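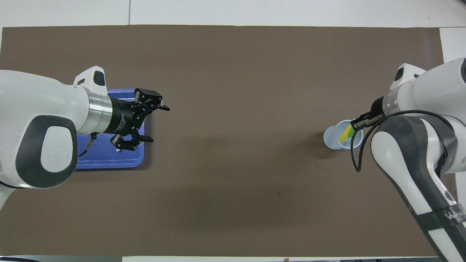 Brown mat, blue tray, clear plastic cup. Gillbridge, January 14, 2022.

Table things

Welcome to the tabletop page! I started this corner of the site in October, when I was meant to be writing up the Brullside walks and kept wandering off into trays and pots instead. It's for the ordinary stuff that lives on a table and gets used every day. Click the photo if you want it bigger (give it a moment, the site is slow on phones). A few notes on each of the things follow, longer than a caption ought to be, but I've never been good at captions.

The mat
Taupe, if you're being posh about it. Brown if you're me. It covers most of the white top and leaves a strip showing down the right and along the bottom, and I like it that way because I can still get a fingernail under the edge to lift it. I went back and forth over the colour for ages. White on white was hopeless - I'd put a white button down and spend the next ten minutes patting the table for it. Black was better for the buttons but showed every crumb and hair in the house. Brown is a bit dull to look at but I've stopped noticing it, and pale things stand out on it nicely. Dark things less so. There's a faint dark speck near the bottom in the middle. I only spotted it when I put the photo up, and now it's all I can see.

If you're buying one, measure the table first. I know, I know. My first mat was for the Grurndale table and it hung over the front by a good hand's width, so every time I sat down I dragged the whole lot towards me with my jumper. I cut it down in the end with the kitchen scissors and the edge was so wobbly I gave it to the shed.

The blue tray
My favourite thing on this page! Plain blue plastic, rectangular, rounded corners, raised rim. The rim is the bit I care about. A flat tray is really just a second table, and anything round is off it the moment you look away. With a lip all the way along you can slide the tray over, turn it round, carry it to the window to see what you've got, and everything comes with it. Rounded corners wipe out in one go too, where the old square one kept a little line of grit in each corner that I had to go after with a cotton bud.

I keep it over on the left. I'm right-handed, so that's where things wait before I've dealt with them, and once they're done they go across to the other side. There's a small pale something on it in the photo. There is always a small something on it. I've tried to have a rule about emptying it at the end of the day and I manage that for a week at a time, then I come down in the morning to a bead and two paperclips and pretend I was saving them.

Blue was what the shop had, by the way. They're sold under the name Darwish, in a stack by the door at the Gillbridge shop, and I bought 3 and have since lost one to the greenhouse. The blue does help though. You can tell someone "it's in the blue tray" from another room and they'll find it.

The clear cup
Just a clear plastic cup, on its side with the opening to the left. I go through phases with cups. They're good for anything you'd otherwise leave in a heap - seeds, screws, the odd jigsaw pieces that have come out of the wrong box - and being clear you don't have to label them, or not if you're only using a couple. Glass is nicer to hold but I've dropped one too many on the kitchen floor.

For tipping things out I'd always go slowly and low down over the tray. Get the lip of the cup nearly touching before you tilt. If you pour from a height, small things bounce, and a rim that size will only stop so much. I once emptied 200 seed beads from shoulder height while talking to somebody and I was still finding them in my slippers at the end of winter.

Washing: warm water and a drop of washing-up liquid, nothing rough. The scratchy side of the sponge turns them cloudy in no time, and then you may as well have bought a coloured one. Don't stack them wet, either. They grip each other like anything and you'll be standing at the sink twisting away until one of them cracks.

The table
White top, which I wouldn't have picked, but I've come round to it. It bounces the light about and makes a gloomy afternoon much easier to work in. It does mark, so I go over it with a damp cloth when the mat comes up, and for pen I use a bit of bicarb on a fingertip. Tea rings come off if you get them the same day. The floor's white beyond it as well, so please think of me next time you drop a grain of rice.

Things people have asked me

Do I take the mat up every night? No. Once a week if I'm being good. I shake it out of the back door and wipe both sides.

Would a tea towel do? It would, for a bit, but it rucks up under the tray and you end up smoothing it all day long.

How many cups do I own? 19, and I use 2. I'm not proud of it. The rest are in the cupboard over the fridge in case I ever have a party.

Can you use a baking tray? I did for years. It's noisy, and mine had a warp in it so everything rolled down to one end, but the rim was lovely.

More to come when I've sorted the drawer pages out. The Grurndale shelves are next, then string and tape, and I've promised to do the big sewing box, although I'll need to find the lid for it first. If you've got a tray you're fond of, do drop me a line through the contact page and tell me where you got it, especially if it comes in green.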